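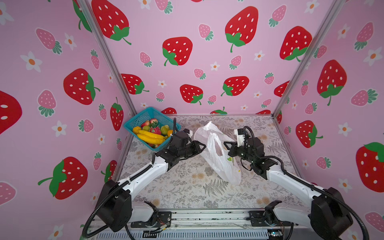 Damir thinks the right arm should have been locked out the moment the first warning came up, and he told me so twice before I had my coat off. He had read the log from home. By his count there were 32 seconds between the warning and the point where I hit the stop, and he wants to know what I was doing with them.

I was watching the bag. I wrote that in the incident form and I'll write it here too. We were on the bagging task in the strawberry booth, fruit basket in the back corner, both arms over the middle of the table. The left arm is supposed to take one handle and the right arm the other, then they open the bag and hold it. The right arm closed on its side and the grip force kept climbing. I thought the controller would catch it and back off, the way it did all last month. It didn't back off. The warning is a line of yellow text on the second monitor, and I saw it and kept looking at the table.

Then the right wrist started to turn. Nothing in the task asks for that. It rolled the bag up into itself and kept going until the cable conduit pulled tight against the link, and that was when I pressed the button. Both arms stopped where they were. The left one hadn't touched anything yet. Nobody was hurt and nobody was inside the rail. I had my hand on the front edge of the table a minute earlier, straightening a wire, and I've thought about that more than I'd like tonight.

Power off, tag on the switch, note in the book. Kalkidan came down from Dridis at 4 and we took the cover off the right wrist. The connector had backed partway out of its seat. It still made contact when the arm was straight and lost it when the wrist bent, so the controller was getting an old angle, deciding the joint hadn't moved, and sending it further. The grip reading goes through the same connector. She wiggled it with the bench supply on and we watched the number jump from 26 degrees to nothing and back again. That was enough for me.

What bothers her is that the fault code was there. It was 702, encoder timeout, and it cleared itself each time the contact came back. It's in the log going back to the start of September. The software treats a cleared fault as no fault. She says Gikell set it up that way so that a single dropped packet wouldn't end a session, and I can see why they wanted it, but it means the arm can go blind and get its eyes back and go blind again without ever stopping. She has written to them. I asked her to copy Ambaye, who signs off on the booths at Damiddale too, because they have the same wrists.

Until we hear back: three changes. Code 702 stops both arms and has to be cleared by hand. The wrist connectors get a retaining clip, and I check them each morning before power. Whoever is running the booth keeps the stop button in reach, on the table side, not on the shelf with the keyboard where it was today. I had to take a step to get to it. That is some of the 32 seconds, though not most of them.

I called Damir back after supper and told him he was right about the lockout. He said fine. Then he asked if the conduit was damaged and I said there's a crease near the wrist – I could feel it with my thumb – and that I'd ordered a new length. He wants the old one kept.

The left wrist still needs to be opened. I didn't want to start on it tired. Kalkidan left me her small driver set, and I need to remember to give it back before she goes to Damiddale.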